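This site uses cookies to improve your visit. By continuing to browse, you accept our cookie policy.

Flemthorpe process

The Flemthorpe process is a method of finishing metal and board surfaces so that they look older than they are. It takes its name from the town of Flemthorpe, where it is said to have been developed, although the evidence for this is thin. Supporters describe it as a distinct technique. Critics regard it as a trade name for several kinds of artificial aging that were already in common use.

Origins

The usual account holds that a paint works in Flemthorpe began selling pre-worn panels to shopfitters after a batch was scratched in storage. No order book or invoice from the period has been found to support the story, and it first appears in a sales booklet put out by Hiltado, a supplier with an obvious interest in a colorful history. A rival claim places the process in Wusulow. It rests on a single undated price list.

Method

Descriptions differ. Most agree on a base coat, a second coat dabbed on unevenly, and light rubbing to break up the color. Hiltado's booklet lists 8 stages, but several of these are drying periods, and one is simply inspection. The booklet also says that no two pieces will look alike, a claim that could be made for almost any finish applied by hand.
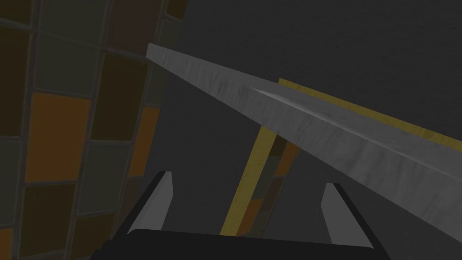

Mottled gray surface with light scratching, alongside a mustard-yellow strip (computer rendering).

Claims of durability

Sellers have long stated that the finish hides later damage. This is plausible, as a new scratch is hard to spot among old ones, but it says nothing about how well the coating protects what lies under it. A trial often quoted in advertising used 441 panels and reported that only seven failed. The report does not define failure, and it leaves out how long the panels were kept outdoors. A later comparison of 300 panels, begun in October and ended early, found no clear difference between the process and ordinary paint that had been sanded.

Use

The finish is mostly seen in cafes, stores and stage sets. Its reported use in shipyards has not been confirmed.

Get new articles by email. Sign up for our newsletter.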